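Washing wool at home

13 June 2020

I have put off writing this one for a while. Every time I mention a jumper on here somebody emails to ask how I wash it, and the answer is long and a bit dull.

Most wool needs far less washing than people give it. I wear a jumper over a shirt, hang it by an open window overnight and put it back on the shelf. A small mark gets dabbed with cold water and left. My grey one was washed in August and then not again until spring, and it was fine.

When something does need a proper wash I do it by hand in the bathroom basin. The water should be cool enough that your hands notice. I use a wool soap from Laltier, a capful, and swish it about before the jumper goes in. Then I push the jumper under and leave it for 20 minutes. No rubbing and no wringing. Rubbing is what felts it, along with sudden changes of temperature, so the rinse water has to be as cool as the first lot.

Getting the water out is the awkward part. I lift the whole thing in both hands so the sleeves don't drag, press it against the side of the basin, then roll it up in a bath towel and kneel on it. Catríona Mac Suibhne, who taught me to knit, uses two towels and stands on them. Either works.

After that it dries flat. I pull it gently back to shape first, with the cuffs in line and the ribbing pushed together, and turn it over the next morning.
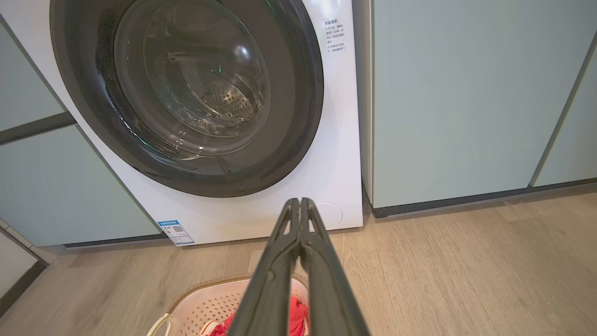

The washing machine, between the green cupboards.

I do put some wool in the machine. Socks mostly, if the label allows it, and a blanket once a year. I use the wool cycle, cold, with the spin turned right down, and I don't fill the drum much past half. Anything I knitted myself stays out of it. I lost a cardigan to a 40 degree wash years ago and it would have fitted a child of six by the time I got it out.

A few people have asked about moths. I keep clean wool in cotton bags with the tops tied and shake everything out twice a year. Cedar blocks smell nice but I have never been sure they do much - mine are ten years old and I still had holes in a scarf last winter.

Javiera Cisternas wrote to ask whether superwash yarn is different. It is, and it can usually go in the machine, but it tends to grow when wet. Wash your tension square first and measure it again once it is dry. I will do a separate post on blocking when I have finished the green waistcoat, which still needs its buttons.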